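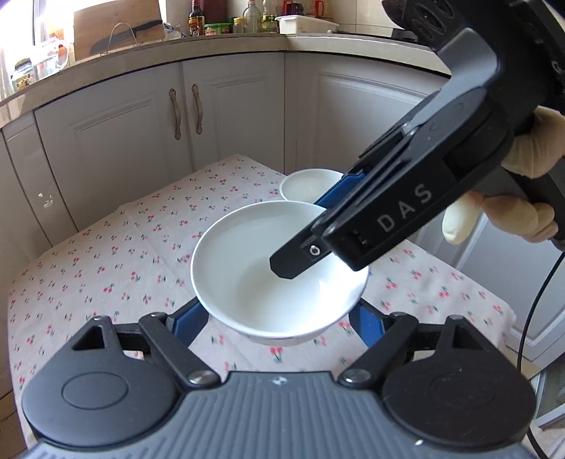

Pliltura Everyday Bowl

Stoneware, glazed inside and out. Sold singly or in sets.

The Pliltura is the bowl most of our customers start with. It holds a full serving of soup or cereal without needing to be filled to the rim, and it is deep enough that a salad can be tossed in it with a fork. The shape was drawn by Nele Vogler for Gorkosel and has changed only once, when the foot ring was made a little wider so the bowl would sit more firmly on a tray.

Each bowl is pressed, trimmed by hand and fired twice. The second firing sets the glaze, and the foot ring is left bare so the bowl does not stick to the kiln shelf. We sand the ring smooth before packing. If you have a soft wood or lacquered table top, a placemat is still a good idea.

Specifications

Diameter: 152 mm
Wall: 5 mm at the thickest point, thinner toward the lip
Body: stoneware
Glaze: gloss, lead-free
Dishwasher: yes
Microwave: yes
Oven: not recommended
Freezer: no

Sets

Single bowl
Set of 3
Set of 8, in a divided carton

The set of eight costs less per bowl and ships in one box. All the bowls in a set come from the same firing, so the glaze should match closely. Bowls bought at different times may differ a little in tone. If you are adding to bowls you already own, write the batch number from the base in the order notes and we will look for the nearest match in stock. We cannot promise one.

Glaze colors

Chalk, oat, slate and moss are kept in stock all year. Moss is a reactive glaze and varies more than the others, from a flat green to something closer to brown at the lip. Please do not order moss if you need every piece to look alike.

A fifth color, plum, is fired once a year and goes on sale in July. It usually sells out before fall.

Use and care

Wash before first use. The bowls can go in the dishwasher every day, on either rack, but leave a gap between them. Most of the chips we see come from bowls knocking together during the wash.

Gray lines sometimes appear on the inside after a few months. These are traces of metal left by spoons and forks, and they sit on top of the glaze. Rub them with a damp cloth and a small amount of baking soda, or any mild cream cleaner, then rinse. Steel wool will dull the surface.

Let a hot bowl cool before putting it under the cold tap. In the microwave, heat food in the bowl and avoid running it empty. The bare foot ring can take up a little water in the dishwasher, and if the bowl goes straight into the microwave afterward the base may feel warmer than the food - let it dry first.

The bowls stack. For storage we suggest stacks of no more than five, with a sheet of paper towel between them if the stack will be moved.

Goes with

Brindari side plate. Works as a saucer under the bowl or as a lid for leftovers in the fridge. It is not airtight.
Shevchuk serving bowl. Same clay and the same glaze colors, with a heavier rim and two small handles.

The older Pliltura mug has been discontinued. A few are left in slate, listed under Last Pieces.

Seconds

Bowls with small flaws are sold as seconds at a lower price. Typical flaws are a pinhole in the glaze, a slight wobble or a thin spot near the foot. None of them leak. Seconds are picked at random from the shelf and cannot be chosen by color, and they are not included in the exchange policy below.

Delivery and exchanges

Orders leave the warehouse within three working days. Cartons are packed with molded paper pulp and can go in household recycling.

If a bowl arrives broken, send us a photo of the bowl and the carton and we will ship a replacement. There is no need to return the pieces. Unused bowls can be exchanged for another color as long as the base label is still on. Return postage on exchanges is paid by the customer.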